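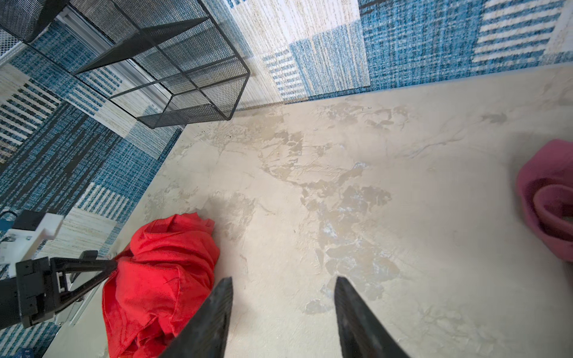 Catalogue issue 3

Ernov Lakilis Press Vest
Item 3561

A soft armour vest for reporters, camera crews and anyone else whose editor has described a front line as "fairly quiet at the moment". The Lakilis is dark blue, with PRESS in white across the chest and back. It will not make you look like a war correspondent in a film. It will make you look like a padded letterbox, and you will stop caring by lunchtime.

Front and back pockets take Simus hard plates, sold separately. Order them at the same time, please. Every April we get calls from airports.

Shell weight without plates: 1030 g
Sizes: small/medium, large, and large with opinions about lunch
Closure: side straps, adjustable with one hand
Labels: removable, for checkpoints where the word PRESS is not a help
Price: £800, plates extra
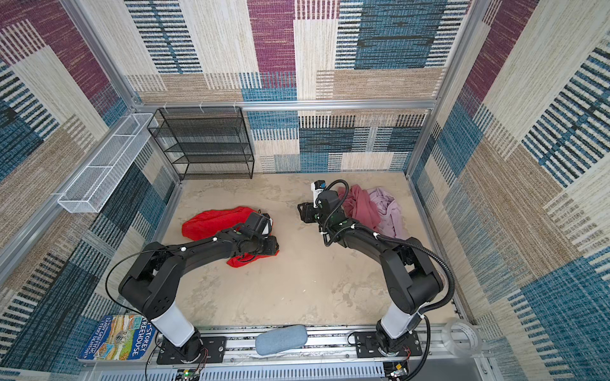
Retno Sumampouw
Field Equipment Buyer

I wore the Lakilis for a full day on our hostile environment course, mostly lying in a ditch. The shoulders are well padded and the collar doesn't saw at your neck. The notebook pocket is too small for any notebook I own. Ernov says this is being looked at, as it said last time.

Goes with: Harahap helmet cover, Harahap tourniquet pouch, Simus plate carry bag.

Export licences are needed for many destinations. Send us the paperwork before you book the flight.

Page updated March 9, 2018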